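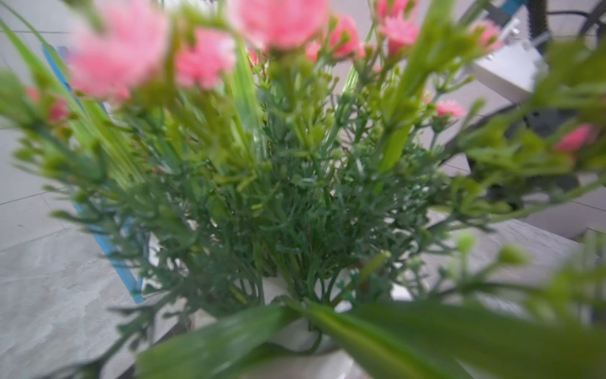

Wrist camera view, vase and flowers, arm above the tray.

September 26, 2021
Parisi cell, vase handling. Notebook entry, continued from the pages on the tray pickup.

Fault today: protective stop on the descent, then a second one on the way back out. The second is the one that matters. Writing it all down while I still have the order straight.

Job was the usual one. Arm comes in over the arrangement, camera looks down, software picks out the vase rim, gripper goes down beside it and closes on the neck. With the plain vases we used in February this was fine. With the artificial carnations in, the rim is mostly hidden. From close up you get pink at the top, a lot of green in the middle, and the white of the vase only through gaps in the stems and behind the broad leaves at the bottom. The fine feathery filler is the only part in decent focus. The blossoms and the big leaves are soft at this distance.

What happened, in order:

Run started normally. Coarse pose from the overhead view was good, I checked it against the tray position and had no complaint. At the handover to the wrist camera the rim detector (Urnudetti build, same one as last week) gave a fit with a confidence well over the threshold. It had fitted an ellipse to the outer edge of the filler clump. The clump is round and bushy and sits right over the mouth of the vase, so I can see how it got there. The ellipse was much too wide and its center was 56 mm off the real one, toward the broad leaves.

Arm went down on that pose. Contact force climbed, the limit tripped, arm stopped. So far the safety side did what it should.

I acknowledged the stop from the pendant and chose retract. The retract is a straight move up along the tool axis. It does not look at the force reading for the first part of the move, because we masked it out when we had false trips on startup. The mask was meant to be 2 seconds at startup only. It is applied to every first move after an acknowledge, including this one. A stem had hooked under the gripper finger, the arm went up with it, the vase tipped against the edge of the tray, and the force check only came back in after that. Second stop. I hit the emergency stop as well, by hand, at nearly the same time.

Nobody near the cell, gate was closed. No damage to the arm that I can find. Vase not broken. Set it upright again by hand with power off.

Checks after:

Gripper fingers: zeroed, opened and closed, no play. One fiber of green plastic in the left finger joint, pulled out with tweezers.
Wrist cables: looked over for snags, none. The loop at the top hangs lower than I like and could catch on a tall stem. Retied it shorter.
Force sensor: read 5 N with nothing attached. Power cycled, reads zero. Need to find out if that offset was there before the fault. The log only keeps the filtered value, so I can't tell.
Camera: lens clean. Focus is fixed and set for the distance to a bare rim, so anything standing higher than the rim goes soft.

Tried to reproduce the bad fit with the arm parked and motion disabled. Replayed the stored wrist views from this afternoon, 215 in all, through the detector. It goes for the foliage whenever the leaves in front cover most of the rim, and the confidence stays high while it does it. So the threshold is no protection here. Raising it just throws out good fits along with the bad ones. I tried that first and wasted an hour.

Did not try to reproduce the retract problem on the real arm. Ran it in the simulator with a fixed load on the finger and it shows the same thing every time, no force check until the mask runs out.

Changes made:

Force mask now tied to the startup flag only. Tested from the pendant with a foam block, arm stopped on the way up as it should.
Retract after a force stop now opens the gripper first and moves at the slow speed. Still a straight line, which is not ideal with stems around.
Added a size check on the fitted ellipse. We know the vase, so anything wider than the known rim plus a margin is refused and the arm holds at the approach height.

Not done:

Evumen should get the report about the mask, since the setting came over in their template and the other cell has the same file. Until someone has checked that cell, leave it in manual.
Prodton gripper pads: ask about a version without the lip on the lower edge. The stem caught on that lip.
Side approach below the foliage, gripping the body of the vase. Probably the right answer in the end, but the tray rim limits how low the fingers can go. Measure the clearance before drawing anything.
Record raw force along with the filtered value.

Cell is tagged out for automatic mode. Manual at slow speed is OK with the gate closed. Vase and flowers left on the tray, please don't rearrange them, I want the same stems in place for the next test.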